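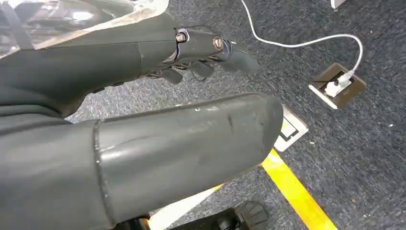 The robot's arms over the carpet on our training floor, with the yellow line running past the floor boxes.

Robot Floor Partner, Fanum (training floor, Trirkley building)

Fanum packs and ships orders for small clothing makers, Jukitex among them, and there are 91 of us now. Over the past year a good share of the lifting and carrying has gone over to robots, and the jobs here have been shifting along with it. Folks who used to spend the day walking boxes now spend a lot of it teaching, checking and fixing, and we need another pair of hands (and a patient head!) to join them.

You'd start each shift with the robots at 7:30, walk the floor for stray cables and lint, guide the arms through new tasks, and write down in plain words what went well and what didn't. You'd also sit with packers who are new to all this and hear them out, worries included. We handle up to 3,000 items a day, so there's still plenty of regular packing too, and everyone takes a turn at it.

You don't need a degree or any background in machines. We'd love someone who has worked in a warehouse, a kitchen, a sewing room or anywhere else that keeps you on your feet. Training lasts 5 weeks at full pay, and the job is 29 hours a week after that, with room to grow if you want more.

Come see us any Tuesday afternoon, or send a short note about yourself to Nyokabi Barasa at the Gachanja Street front desk. She reads every one and will write you back.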